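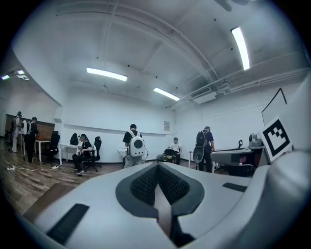
Package list refresh ignores metered connection setting

Ayuba Yakubu
2024-11-10

Running Cludard 3.1 on a laptop tethered to my phone. The connection is flagged as metered, and "Defer downloads on metered networks" is ticked. Updates to installed apps are held back as expected, but the catalogue refresh still runs at every launch and pulls 33 MB each time. My plan has a 300 MB daily cap, so a few restarts use up a fair chunk of it. Is there a separate setting for the catalogue, or is this a bug?

Behrouz Asadi

The metered check applies only to package downloads. The catalogue refresh has its own timer, set in the config file and not exposed in the preferences window. Close the app, open cludard.conf in your profile folder and add these two lines under [catalogue]:

refresh_on_launch = false
refresh_interval_hours = 246

The interval can be any whole number. The default is 11. A manual refresh from the File menu still works and will ignore both values. Check the log after the next start — you should see "catalogue: using cached copy".

If you have more than one repository enabled, the setting covers all of them. Screenshots are fetched separately when you open an app's page, and they do honour the metered flag.

Naa Sowah

Same thing here since the October build. I just turned off the Tetteh repo and it got a lot smaller. Didn't need anything from it anyway.

Ayuba Yakubu

Config change works, log shows the cached copy. I had to create the [catalogue] section myself as it wasn't in the file.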